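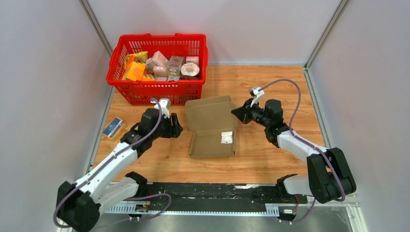 Practice cell: basket at the back, open mailer in the middle, an arm on each side.

Search the list archive Go

From: Neusa Quintana
To: Treltham robotics club list
Subject: Re: packing task, April round

On the packing task, Simone Marinho wrote:
> Do we start with the lid open or closed? And how many
> items per run?

Open, lid standing at the back. Ormsby starts theirs closed, but the rules allow either. Runs are 8 items and 12 minutes. Please save your logs under Drirnimov before you leave. Run 3397 has no notes, so whoever did it, send them to me.

Neusa

Recent messages
Gripper pads, second order
Ride share to Morno
Spare cables

Contact the list owner | Back to top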